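Kurner hand-held gripper pair: review after two terms in a student robotics club

Reviewed 1/8/23 by Despina Georgiou

Our club at Prandska bought one pair of these in the first term, to replace the ones the students had printed themselves. The pair cost $875 with the cables and a carry case. We have 12 members aged 14 to 17, and they take turns collecting demonstrations for the club's tabletop project.

Setup was easy. The marker cubes have to be fitted square to the base of each gripper, and the booklet is clear on how to do it. Calibration took us most of a meeting the first time. Viorica Janevski, who runs the club with me, wrote the steps on a card and the students now do it without us.

The grip is good. The jaws close evenly and the inner pads hold thin things well, including pens, spoons and flower stems. Smooth glass is harder. We had a few slips with drinking glasses until the students learned to come in lower.

Weight is the main complaint. Younger members get sore wrists after a long run, so we swap people at the end of each recording. The handle is also a bit wide for small hands, and there is only one size.

I would have liked longer cables. Ours reach the middle of the room and no further, and you have to watch where you step. Dirkent sells an extension but it was out of stock when I ordered in June.

The software is plain and does the job. It saves each run with a number and no name, so keep a notebook. We have 300 runs saved and lost 2 to a full disk, and that was our own fault. Colour settings for the cameras are buried three menus down.

Support answered my email about a sticky trigger and posted a new spring at no charge.

Four stars. I'd buy them again for a senior group. For a junior club, borrow a pair first and see how the kids manage the weight.
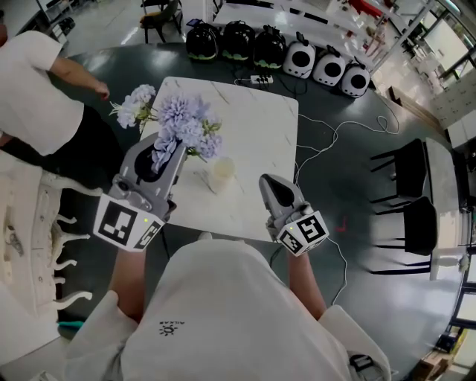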